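Stodness Pantry Labels

A small dataset of ingredient lists typed out from the packaging of dry and canned foods. It was put together for people who write recipe software and need real label text to test against, with all its odd commas, brackets and spelling.

Contents

labels.csv - one row per product, 509 rows
terms.csv - ingredient names and their common variants, 400 rows
notes.txt - typing rules and open problems

Each row in labels.csv has an id, a food group, the net weight as printed, the full ingredient text and the allergen line if there is one. Weights are kept as text. Some labels give grams only, some give ounces first, and a few give a drained weight as well. Do not convert them before reading notes.txt.

The first 141 rows came from the older Cotura list and were checked again against the packages. Where a package could not be found, the row was dropped. 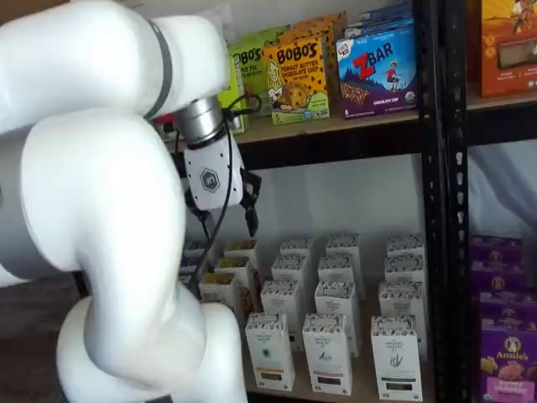
Data card by Imtiaz Kanagaratnam
Last updated 28 March 2025

Typing rules

Text is typed as printed, including mistakes. "Wheat flower" stays "wheat flower". Line breaks are replaced with a single space. Bold type for allergens is not kept, so use the allergen column. Percent signs stay where they are - some labels put them before the ingredient and some after.

Products sold in more than one size have one row per size only if the ingredient text differs.

Known problems

Rows in the soup group have uneven use of brackets inside brackets. The parser in Vomow 2 fails on these, and Peixoto reads them but loses the last closing bracket. "Natural flavoring" and "natural flavorings" are separate entries in terms.csv and should probably be merged. Spice mixes are thin, and there is no baby food at all.

Use

The files are free to use and change. Please do not use them to decide what is safe for someone with an allergy. Recipes change and the rows do not follow. Read the package.

Corrections are welcome. Send the row id, the wrong text and the right text. For larger fixes, up to 100 rows at a time is easiest to check.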